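Taming the cables under a workbench

I love this job! One afternoon with a bag of ties and the whole room feels bigger.
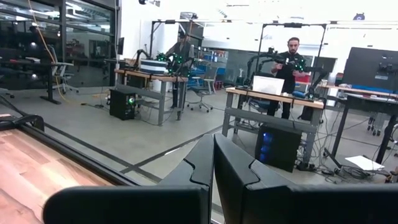
Start with everything switched off, then follow each lead from plug to socket and label both ends. Yes, both!

Next, sort by length. Anything with slack gets folded into a loose figure of eight and tied in the middle (hook-and-loop ties are brilliant, you can undo them a hundred times). Fix a tray under the bench top, 300 mm in from the front, and lay the bundles in it.

If a lead has to cross a walkway, use a rubber floor cover. Nest Ruddock put me on to the 2 m ones and they lie beautifully flat.

Plug back in, one lead at a time.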